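Progress report no. 2 to the Prirnel Fund for New Recordings
Project: "Briltska", an album of songs and hymns for voice, harmonium and small choir
Prepared by: Parviz Ghasemi, project coordinator
Date: 2026-01-06

1. Where we are now

This report covers the time since our first report and up to the end of December. When I wrote to you last, we had the songs but we did not have a place for recording them. Now we have the place, and the larger part of the recording is done. Of the 14 songs planned, eleven are recorded in full. Two more have the voice and harmonium but still need the choir. The last one, "Lamp on the Water", is not begun, and I explain the reason in section 3.

Vasanthi Ranasinghe sings all the lead parts and she has written nine of the songs. The others are older hymns in her own arrangement. Bláthnaid Nic Aodha plays the harmonium and leads the choir rehearsals. Eyvindur Ásgeirsdóttir is our sound engineer and he will also do the mixing.

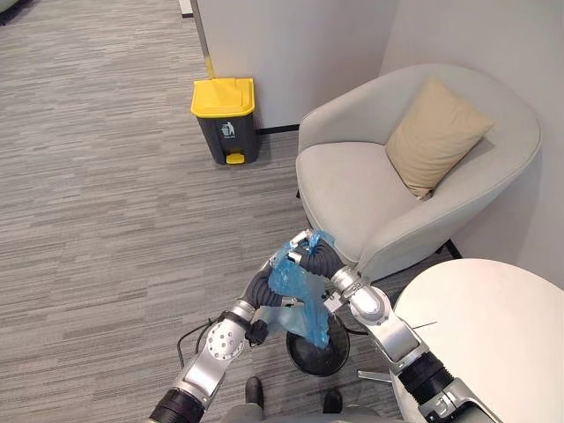
The recording was made in the old chapel at Curkcombe. We had first asked for the parish hall, but the road is too near and the buses could be heard in every quiet passage. The chapel is colder and the travel is longer, but the sound there is much kinder to the choir. We had the use of it for five evenings and one whole day, and we have paid for two further evenings in spring.

2. The choir

In the application we promised a choir of local singers, not all of them experienced. This part has gone better than I expected. We rehearsed weekly through the autumn and the attendance was good, also in bad weather. Bláthnaid teaches all the parts by ear first and gives the paper later, so that those who do not read music are not behind from the start. A few of the altos have asked if the rehearsals could continue when the project is finished. I have told them that I cannot promise it, but I would like to speak with you about this at our next meeting.

One difficulty was the tenors. We had too few, and in "Seven Psalms for Winter" the middle of the sound was thin. Declan Mac Carthaigh kindly came from his own choir with two friends for the December recording, and Eyvindur is satisfied with the balance now.
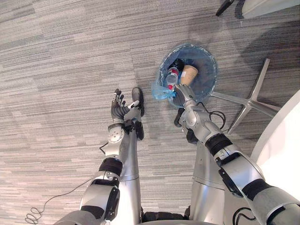 We gave one open evening in December, where the choir sang four of the new songs and Vasanthi spoke between them on how they were written. Entrance was free and 64 people came. The collection at the door was given to the heating of the chapel, as we had agreed with them before.

3. Delays and changes

The first delay concerns "Lamp on the Water". Vasanthi was not content with the second verse and has asked for more time with the words. I agreed to it. She sent me a new version shortly before the holidays and it is clearly better, shorter also. We will record it on the first of the spring evenings.

The second delay is the harmonium. One reed began to sound by itself in the middle of a take, and it had to be repaired by the Mac Carthaigh workshop. We lost one evening with this. The repair was not in the budget and I have moved money from the printing line to cover it, as your rules permit for small sums.

I should also mention one change of plan. We had written that we will make a video for each song. After talking with Vasanthi I propose that we make only two, with more care, and put the lyrics of all the songs on the album page. Please let me know if you need a formal request for this change.

4. Money

The second payment arrived safely, thank you. From it we have spent 1396 pounds on the chapel, travel, the choir's music sheets and the harmonium repair. Eyvindur will send his invoice when the mixing is complete. We still plan to press 500 copies of the CD, and the first quotation for this was a little under our estimate. The receipts are in the separate folder, in order of date.

5. What comes next

Mixing of the finished songs has started, and I have heard rough versions of three. The voice is very near and warm in them. I asked for a little more of the choir in "Morning, Curkcombe", and Bláthnaid asked for the same without knowing that I did.

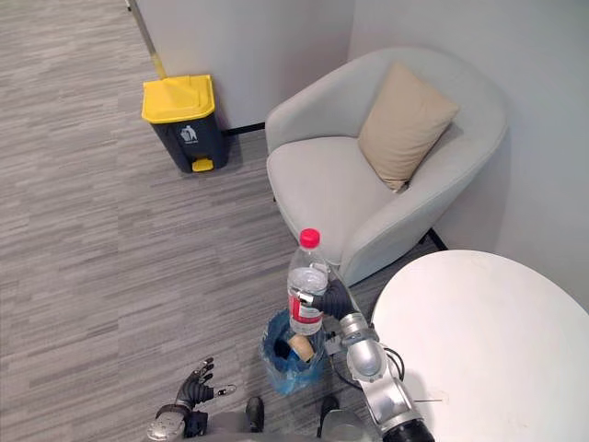 Will the album still be released before Easter, as written in the application?

We now expect to release it some weeks after Easter. The two spring evenings come too late for the pressing to be ready in time, but the song "Seven Psalms for Winter" can be released alone as a single before that, and Vasanthi has already agreed to it.

The next report will follow when the last recording is finished. I will attach the final track list and the text for the booklet, where the fund's name will stand on the inside cover.

With kind regards,
Parviz Ghasemi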